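Search questions, topics, members Go

Storing dinner plates in a plastic bin – flat or on edge?

Asked April 16, 2021

We are having the kitchen units replaced and most of the crockery has to live in the spare room until it's done. I have blue plastic bins for it, the rigid sort with ribbed sides. The dinner plates are white with a dark rim and HAO SHI HAO WEI lettered round it. There are also some odd glass pieces and a couple of plates that don't match anything.
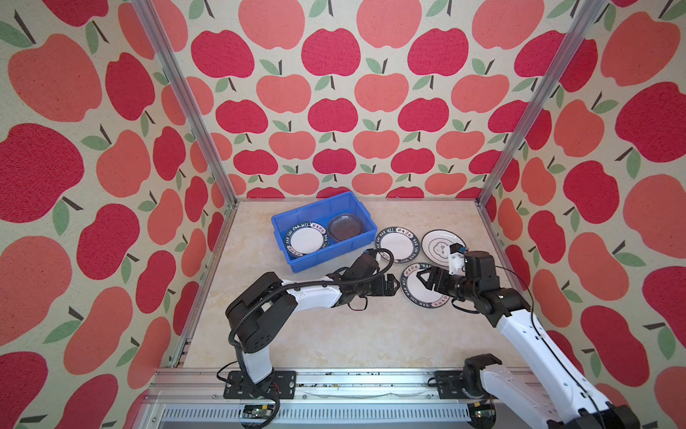 Sorting the plates, apple wallpaper behind.

My mother always laid plates flat with newspaper between them. A neighbour says on edge, like records. I've tried a few each way and can't see much difference, except that on edge they lean over when the bin isn't full. The bins will be carried down one flight of stairs and then stay put until the fitters have finished. We will want a few plates out during that time, so I'd like something that doesn't mean unpacking the lot for two dinners.

Also, can glass go in with the china? I only have 3 bins and don't really want to buy more. I looked at the Roverell ones with dividers but they are too tall for the shelf.

2 answers

Your neighbour is right about edge for the carrying part. A plate lying at the bottom of a pile takes the weight of everything above it, and any jolt on the stairs goes straight down through the pile. Stood up, each one only has to hold itself. Put something soft on the floor of the bin first. A folded bath towel is fine.

The leaning is a matter of filling the gap. Start at one end wall, stand the first plate against it, and keep going until the row is snug. If you run out of plates, roll up a tea towel and wedge it in. You should be able to tilt the bin a little without hearing anything.
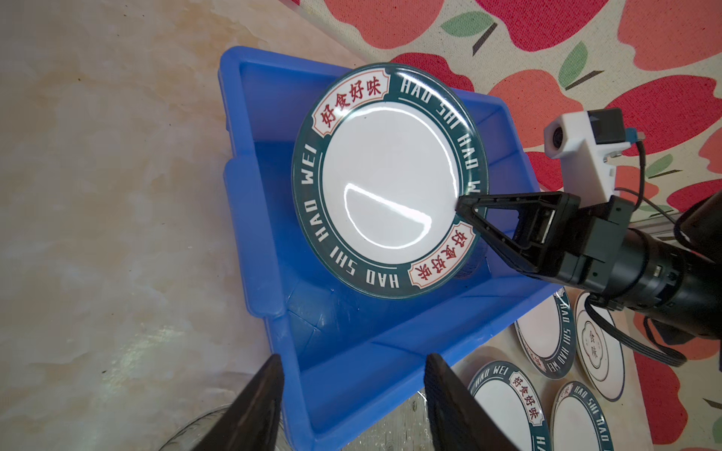
Adalberto Lacerda
Community helper, Kitchen and Home

I packed for a removals firm for 16 years and we did plates on edge for every job, paper round each one. For a short carry in your own house I'd be less strict – a sheet of kitchen roll between each pair will do. Do wipe the bins out and let them dry before anything goes in. Paper that gets damp sticks to the glaze and leaves print behind if it's newspaper.

Don't fill a bin right up with china. It ends up too heavy to hold level on the stairs. Half plates and half something light, such as plastic tubs, is easier.

For the ones you want during the work, keep them at the end nearest the door and lift from the top of the rim.

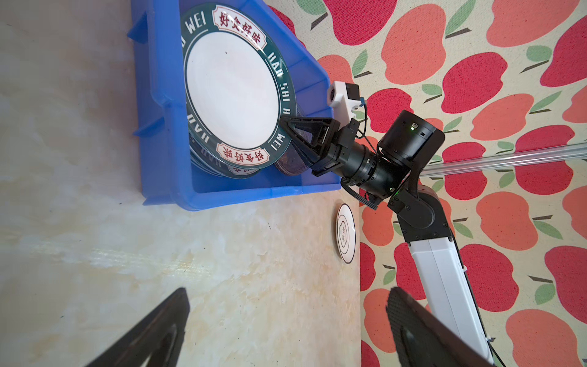

Glass in the same bin

You can mix them if the glass isn't carrying any weight. Bowls want to be wrapped separately and put in last, with padding between the bowl and the nearest plate. I have used Sketen wrap and old pillowcases, and the pillowcases were just as good.

Was this answer helpful? I had 2 bins like yours when we did our kitchen in February, and I put mine flat. Nothing broke. Once they're downstairs and not moving I don't think it matters, and a flat stack is quicker to get at when you only want the top few. What I would say is don't stack the bins on each other unless they have proper lids, as mine slid about 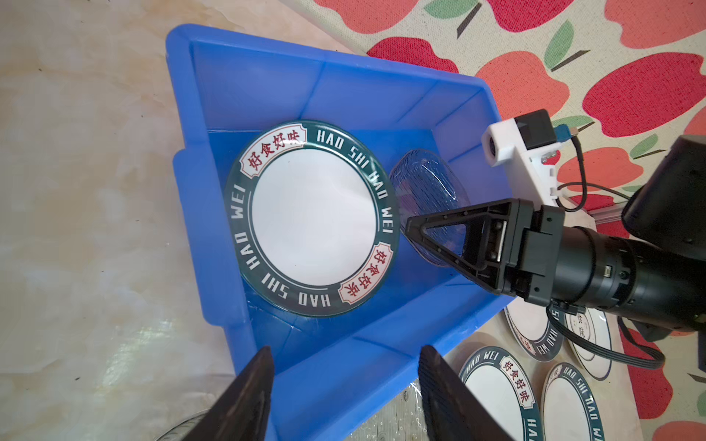 and I ended up with them side by side under the window. The glass bowls I kept in a cardboard box on their own. Small saucers I put in a Ravn drawer tray with a cloth over. I'd write on the outside what's in each one too, I didn't and spent ages looking for the gravy boat.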